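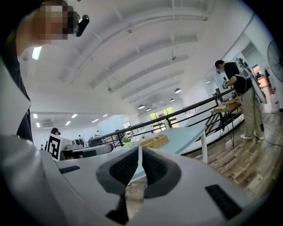 3. Method

Reverberation time was measured in the Dramwood reading room in August, with windows closed. The source was a balloon burst at 4 positions. Recordings were processed in Undotell and decay was read over the first 30 dB.

3.1 Results

Mean level at the rear seats was 62 dB. Decay was longest in the low bands, where the curtains absorb little.

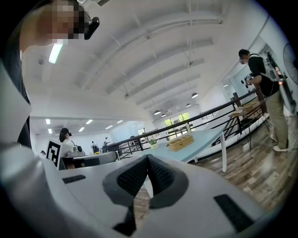 Yufang Pan commented on the draft that the low-band values should be given separately, as balloon bursts vary most there. Table 3 now lists them by position. Repeat bursts at position 2 are still missing.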